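Caught Pramila Srivastava at 7-ish in the morning, before the ovens were full. She runs Kindholm, the bakery on the corner, and she talks while she shapes. I typed fast. Sorry for the gaps.

First question, obvious one. Why sourdough rye, in a town that buys white rolls?

"Because my landlady made it," she says. "I rented her back room for 6 years. She never wrote anything down. I got the starter and a bad temper."

The starter lives in a crock. It gets fed at night, again before dawn. She won't say how old it is. "Old. People lie about that."

September was the big month. Nearly 1,000 loaves, two ovens, one of them sulking. She'd hired a second baker by then and still slept in the flour store twice.

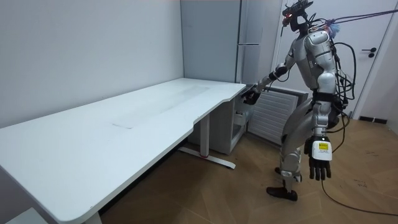
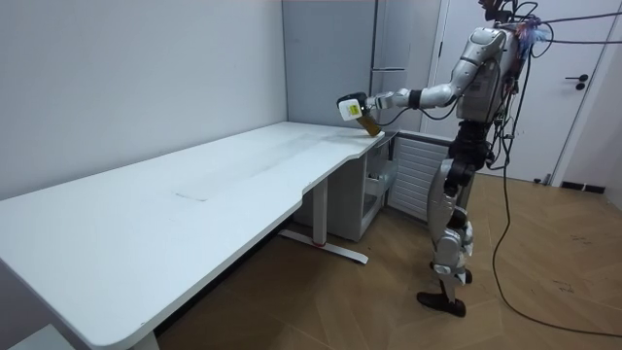 *The long white desk, seen at two moments.*

Money next. She shrugs. Flour went up, rent went up, the rye went up 44 cents and she heard about it for weeks. "One man stopped coming. Then he came back and bought two — didn't say a word."

Does she want a second shop? Long pause. Dough goes in a basket.

"My sister wants a second shop. I want a day off."

What she'd tell a beginer: bake the same loaf all winter. Don't change the flour. Write down the weather. She's said this to plenty of people and most of them bought a new mixer instead.

Timer goes. She's got trays to turn, I've got a bus. She hands me a heel of rye in a paper bag, still warm, and tells me not to cut it till lunch. Ate it at the stop.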